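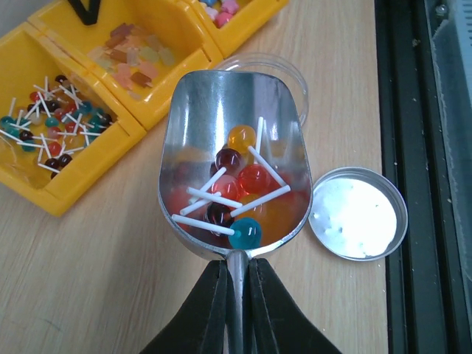

Wrist camera view, scoop loaded with lollipops, yellow bins behind.

Drutero Scoop: data card and README

Last updated 5 May 2020

Summary

Drutero Scoop is a set of 460 demonstrations of a two-finger gripper moving candy with a metal scoop. We collected it at the Posdale lab to test one fairly narrow idea: that a policy can judge how full its scoop is from the wrist camera alone, with no scale and no force sensor. The idea held up for gummies. Lollipops had other plans.

Why candy

Most scooping work uses rice, beans or sand, which are cheap and behave like a fluid if you squint. We wanted items that get in each other's way. A lollipop is a ball with a lever attached, and a pile of them locks together in a manner that no granular simulator we tried would reproduce. They are also shiny and partly see-through, so depth cameras dislike them, and the polished scoop reflects them, so color segmentation counts candy that isn't there. We considered a matte scoop and decided that would be cheating.

What's in an episode

Each episode has wrist video, joint positions, gripper opening, the commanded pose and a fill label. The fill label is the weight of what reached the target container, measured afterward on a kitchen scale and never shown to the policy. Episodes start with the scoop already held. Picking it up off the table is a separate problem and we left it to people with more patience.

Candy types are lollipops, block-shaped gummies and star-shaped candies. Bin positions were shuffled between sessions. Lids and other small clutter were left wherever they landed, at first from laziness and later on principle.

Method in short

The baseline, called Stevitz, is behavior cloning with 2 heads. One predicts the next motion. The other predicts fill from the current view, and the arm is allowed to leave the bin only when that second head is satisfied. If it isn't, the arm goes back and tries again, up to a limit we set after watching it try for most of a lunch break.

Results

On gummies, adding the fill head clearly cut the number of near-empty trips compared with plain cloning. On stars the gain was smaller but went the same way. On lollipops we saw no difference we would defend in front of a reviewer. The usual failure is a stick lying across the bowl: the fill head reads it as more candy, approves the load, and the lollipop it belongs to leaves over the side on the way up.

Training on wrist video with the reflections masked out made things worse. We don't have a good explanation. We have several bad ones, and they are in the notes folder.

Known problems

Fill labels for the earliest sessions were rounded by hand and shouldn't be used for regression.
Some lollipops lost their sticks during collection. They are still labeled as lollipops.
Lighting is overhead and harsh. Expect blown highlights on metal.
One arm, one scoop, one table. Please don't claim generalization on our behalf.

Running it

Install the requirements, unpack the archive into data/ and run train.py with the default config. Training takes roughly 1,000 epochs to settle. The loader expects the Pathirana episode format, and the converter is in tools/. It prints a great many warnings, all of which can be ignored except the one about timestamps.

License

Free for research use. The candy is not included.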